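Alterations and Repairs Assistant, Part-Time
Ashworth Mending, Casdale
Posted Friday, June 10, 2022

We fix clothes. People bring us things that have split, shrunk, frayed, been let out twice already, or been attacked by a dog, and we give them back in a state their owners can wear to work. Our last assistant left in March to open her own shop in Ketirley, taking with her our good wishes and, we suspect, the nice seam ripper. We have been trying to manage without her. The rack by the back door says we can't.

The job

You would spend most of your day at a machine. Hems make up the bulk of it, and anyone who tells you hems are dull has never had to do a bias-cut skirt for a woman who will be wearing different shoes than the ones she brought to the fitting. After hems come zippers, then waistbands, then a long tail of oddities: tent flaps, a choir robe, slipcovers, the lining of a cello case.

You would also take a turn at the counter, two afternoons a week. This means pinning people who will not stand still, writing a ticket that another human being can read, and explaining kindly that the price of a new lining is the price of a new lining. You will be asked if we can do it by tomorrow. We can't, except when we can, and Lionel decides that.

Lionel Holroyd owns the shop. He learned his trade in a uniform workroom and still presses everything as if there will be an inspection. He is patient with mistakes, less so with mistakes hidden under a steam iron. If you sew a sleeve in backward, hold it up and say so. He has done it himself, though you would have to ask him on a good day.

Hours and pay

Four days a week, Tuesday through Friday, nine to five, with a proper lunch. We close for two weeks in the summer, when the upstairs gets too hot for anyone to press wool in good conscience. Pay depends on experience and we will tell you the number in the first phone call, so you won't need to sit through three rounds of friendly conversation to find out you can't afford us.

There is a $300 tool allowance after your first month. Please spend it on scissors. The last person to spend it on a chair was right to, and we have since bought chairs.

What you need

A steady hand on an industrial straight stitch and on an overlock. If you have only used a home machine, apply anyway and tell us what you have made on it. The difference is mostly speed and fear, and both can be adjusted.

The ability to take something apart without ruining it. Half of alteration is unpicking, and it doesn't show up in anybody's portfolio.

Some arithmetic. We work in inches, the customer guesses in inches, and the two sets of inches rarely meet.

Good manners toward other people's clothes. Things come in with a history, sometimes with a smell. We don't comment on either at the counter.

What you don't need

A degree in fashion. We have nothing against them, but the applicants who mention theirs first often want to talk about their collection, and we want to talk about the crotch seam on a pair of work pants.

Your own transportation. The bus stops across the street and is late in both directions, so it evens out.

Familiarity with Stirix, the ticketing program we use. It logged 2,513 jobs for us last year and lost only the ones we cared about. We will show you how to use it, and where the paper notebook is kept.

How to apply

Write us a letter, a page at the most. Tell us what you have sewn, what went wrong with it, and what you did next. Skip the part about being passionate. Drop the letter through the door at 1,405 Mill Street (the sign painter added the comma and charged us for it), or hand it to whoever is at the counter. If that person has pins in their mouth, a nod counts as a receipt.

Anyone we like the sound of will be invited in for a paid half-day. You will shorten a pair of jeans, replace a zipper, and do one repair from the rack chosen by Lionel, who enjoys this more than he should. We answer every letter, including the ones we turn down, though it may take us a couple of weeks.
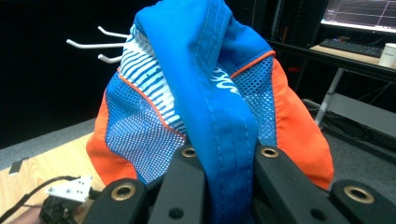 Sportswear is the part of the work that has grown the most, and we would be especially glad to hear from someone who isn't afraid of it. Stretch fabric punishes the wrong needle and remembers every hole you put in it. Then there are the panels. A plain patch is no use when a smooth, vivid blue band with rows of blue top-stitching along both edges sits next to white with wavy blue stripes, and the owner would like all of it to line up again. If you looked at that and started wondering about thread color, please mention it in your letter. If you felt a little ill, mention that too. We still have plenty of hems.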